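Why Do Things Shine?

Go and get a spoon. We'll wait. Now look into the round side of it. There you are, with a large nose and a very small forehead. Your nose is fine. The spoon is just showing off.

Everything you see, you see by light. Light leaves a lamp or the sun, hits something, bounces, and some of it lands in your eye. Light is extremely obedient about bouncing. It comes off a surface at the same slant it went in, like a ball rolled against a wall.

On a smooth surface, all that light bounces off in an orderly way, and you get a bright, sharp shine. On a rough surface, every bit of light still obeys the rule, but the surface is all tiny hills and ditches, so the light goes off in every direction like a class at recess. We call that kind of surface matte. Your socks are matte. So is a brick, and so is your homework, unless you got jam on it.
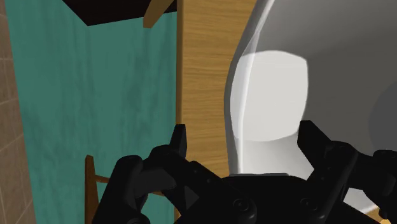
Color and shine are two different jobs, and people mix them up all the time. A thing can be white and dull, like chalk, or black and shiny, like a piano that you are not allowed to touch. It can also go the other way: the big curved object on the right is white and glossy, and the dark body down at the bottom is matte. Even a matte thing gives back a little light, so you'll find soft gray patches on it where the light catches.

How smooth is smooth? A sheet of paper feels smooth to your finger, but your finger is easily fooled. Magnify paper 300 times and it looks like a plate of old noodles. Light is much fussier than you are, and it notices every noodle.

You can turn shiny into matte in one breath. Huff on a cold window. Tiny drops of water land on the glass, the surface goes bumpy, and the shine disappears. Give it 30 seconds and look again.

Polishing does the opposite. It wears down the hills until there is hardly anything left to trip over. This works on shoes, apples and spoons. It does not work on little brothers.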